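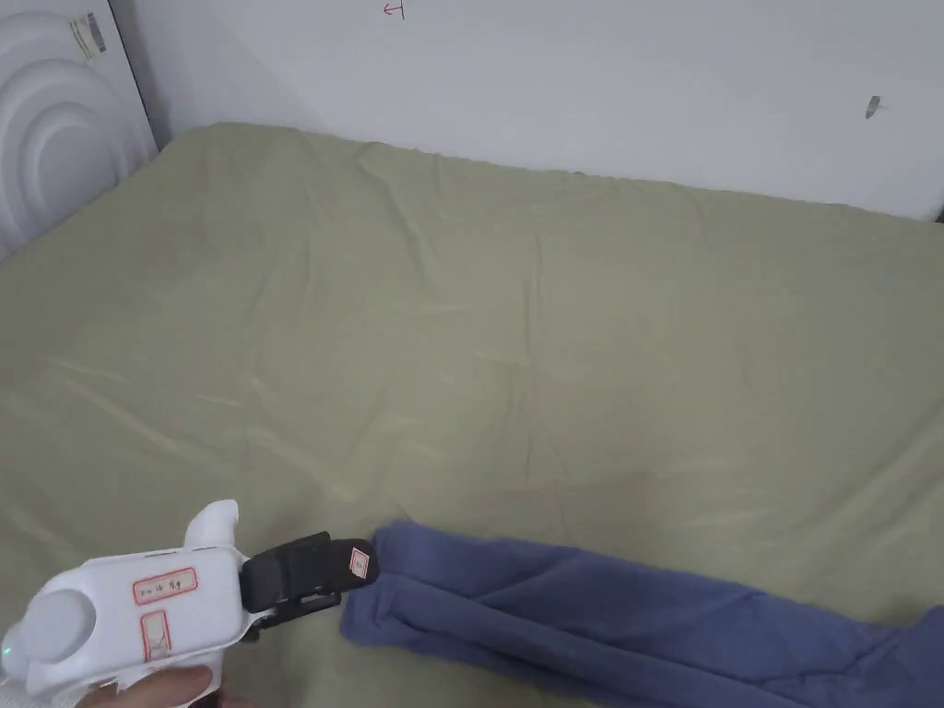 사진 제공: 메브라트 테페라

뭉친 쪽

바르바라 피에트자크가 로그를 처음 연 것은 오후 4시였다. 계획기는 또 같은 자리에서 멈춰 있었다. 올리브색 시트 위에 푸른 보랏빛 천이 길게 누워 있고, 집게 끝이 천의 둥글게 뭉친 쪽을 향해 있었다. 사람이라면 거기서 그냥 집었을 것이다. 계획기는 후보를 256개 만들고, 점수를 매기고, 전부 버렸다.

"접촉 확률이 낮대요." 바르바라가 말했다.

아마누엘 쿰사는 의자를 끌고 와 화면을 보았다. 그는 인식 쪽을 맡고 있었고, 계획기가 멈추면 늘 인식 탓이라는 말을 먼저 들었다.

"마스크는 괜찮은데요. 천 경계도 맞고."

"깊이는요?"

"깊이도 맞아요. 주름에서 조금 튀긴 하는데 이 정도면 필터가 잡아요."

바르바라는 후보를 하나씩 띄웠다. 초록 선이 천 위를 지나가다가 끝에서 모두 같은 방향으로 밀려 있었다. 많이 밀린 것은 아니었다. 손톱 하나 정도였다. 그 간격 때문에 집게는 매번 천 앞의 빈 시트를 집을 셈이었다.

두 사람은 좌표 변환표를 다시 확인했다. 회전값도, 원점도 문서와 같았다. 베르하누 페이사가 지나가다가 Nusovance에 있을 때도 비슷한 일이 있었는데 그때는 단위가 틀렸다고 했다. 단위도 맞았다.

"기록을 처음부터 볼게요." 아마누엘이 말했다. "500번 프레임부터 밀리는 것 같아요."

"그 앞은요?"

"그 앞은 손이 거의 안 움직여요."

바르바라는 펜을 내려놓았다. 손이 멈춰 있으면 늦어도 티가 나지 않는다.

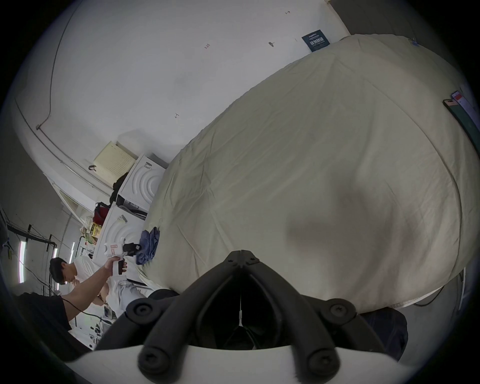
2

집게 쪽 카메라의 기록은 따로 저장되어 있었다. 바르바라는 두 창을 나란히 놓고 재생했다. 크림색 천이 화면을 거의 채웠고, 그 위에 접힌 파란 천이 있었다. 옆에서는 흰 집게를 쥔 손이 보였고, 뒤쪽의 흰 셔츠를 입은 남자는 고개를 숙이고 있었다. 벽에 손으로 적은 숫자는 1.23이라고 읽혔다.

"움직임이 시작되는 데를 맞춰 봐요." 바르바라가 말했다.

아마누엘이 한쪽을 한 칸씩 밀었다. 한 칸, 두 칸. 세 칸에서 두 궤적이 겹쳤다.

"3프레임이네요."

"상수예요?"

"다른 기록도 봐야 알죠."

그들은 1월에 모은 기록을 모두 돌렸다. 밀린 정도는 어디서나 같았다. 동기화 모듈이 카메라가 찍은 시각 대신 파일에 쓰인 시각을 읽고 있었다. 고칠 줄은 두 줄이었다. 바르바라는 그 줄을 쓴 사람을 찾아보았다. 바르바라 피에트자크였다. 그녀는 아마누엘에게도 보이도록 화면을 조금 돌렸다.

"리뷰는 제가 했네요." 아마누엘이 말했다.

수정한 코드를 올리고 시뮬레이터를 다시 돌렸다. 후보의 선들이 천의 뭉친 끝까지 들어갔다. 점수가 매겨지고, 하나가 남았다. 가상의 집게가 내려가 천을 물었다. 들어 올리는 도중에 천이 미끄러져 떨어졌다.

"이번에는 힘 제어네요." 아마누엘이 말했다.

"그건 게타체우 일이고요."

게타체우 쿰사는 이미 퇴근한 뒤였다. 바르바라는 이슈를 새로 만들고 제목을 '들어 올릴 때 미끄러짐'이라고 썼다. 재현 방법 칸에 기록 번호를 붙이고, 담당자 칸에 게타체우를 넣었다. 그러고는 앞의 이슈를 닫기 전에 원인 칸을 채웠다. 시각을 잘못 읽음. 작성자 본인 확인.

아마누엘은 의자를 제자리로 끌고 갔다. 바르바라는 미끄러지는 부분을 한 번 더 재생했다.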